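About Killholm Ventilation

Killholm Ventilation designs, tests and services domestic and light commercial air systems. The work falls into two parts: whole-house supply and extract for new dwellings, and corrective work on existing buildings where the original installation does not meet its design figures. We do not sell fans over the counter and we do not quote from photographs.

The firm began as the service arm of Drurow, a sheet metal shop that made rectangular duct for schools and small factories. Somkiat Rungrueang ran the bending floor there and took over the service contracts when the shop closed. The original order books are kept at our office, along with the folding machine, which still makes our non-standard transitions. Rattana Boonchu joined as test engineer and now heads the measurement side. She wrote the survey procedure that all our engineers follow.

What we do on a survey

A survey starts at the outside wall. We record the type and free area of each terminal, the condition of any flap or mesh, and the distance to the nearest window. Indoors we trace each duct run as far as access allows, noting length, diameter, number of bends and the material. Flow is then measured at every grille with a powered hood, with the system at each of its set speeds. Readings taken with a vane anemometer alone are marked as such in the report, as they carry a wider error on small grilles.

Duct runs longer than 5 m are checked for pressure drop as a matter of course. Flexible duct is measured as installed. A sagging length of flexible duct can pass far less air than its catalogue figure suggests, and we have found this to be the most common fault in loft installations. The usual remedy is rigid duct, insulated where it crosses unheated space.

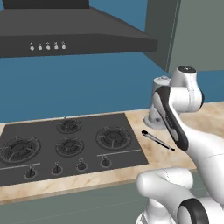
Kitchen extract is treated as a separate item in our reports. Its duty is intermittent, its air carries grease, and its duct must not be joined to the general extract system. The canopy should cover the cooking area as fully as the room permits, and the duct above it should keep the full diameter of the fan outlet to the terminal. On a hood with a row of buttons along the front face, such as the dark grey one shown, we record what each button does before taking any reading and then test every fan speed in turn. The symbols on such controls are small and differ between makers, so the engineer writes the function out in words on the test sheet. Recirculating hoods are listed but given no extract value.

Design work

For new dwellings we take the architect's drawings and return a duct layout, a schedule of fittings and a set of room-by-room flow rates. Our standard supply run to a bedroom is 70 mm semi-rigid, doubled where the calculation calls for it. Plant is placed where a person can stand in front of it to change a filter. We will move a unit on the drawing more than once to achieve this, and will decline a job if no such place exists.

Commissioning is done by the person who designed the system or by Rattana Boonchu. The certificate gives measured values beside design values for each room, with the fan settings used.

Test bench

The bench at our Prasertsri workshop takes duct up to 200 mm in diameter. It was rebuilt in April with a new orifice section and a longer straight inlet. We use it to check fans returned from site and to measure fittings for which the maker gives no loss figures. The results are held in our fittings library, which has 269 entries — mostly bends and terminals — and is open to clients on request.

Grudberg office

Enquiries for surveys and design are handled from Grudberg. Please send floor plans with a scale bar, the age of the building, and any earlier test certificates. Filter orders and service bookings go to the Prasertsri workshop.

Page last revised 10 June 2023.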